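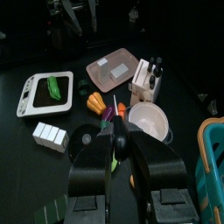
A choir is a group of people who sing together. Most choirs split into four parts: soprano, alto, tenor and bass. Sopranos sing the highest notes and basses sing the lowest. Each part has its own tune, and when the tunes fit together we call it harmony. One part by itself can sound odd, the way a single green pea pod is not much of a dinner. 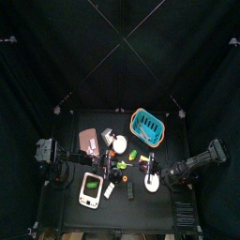 Singers warm up first. They hum, yawn and slide from low notes to high ones - a bit like a siren. The Estrella Children's Choir has 18 singers and warms up before every practice. 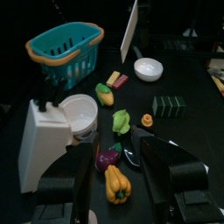 Their leader, Prodromos Karamanlidis, keeps the beat with his right hand. His left hand tells them to sing louder or softer. Some songs have no piano or drums at all. Singing that way is called a cappella - say it "ah kuh-PELL-uh."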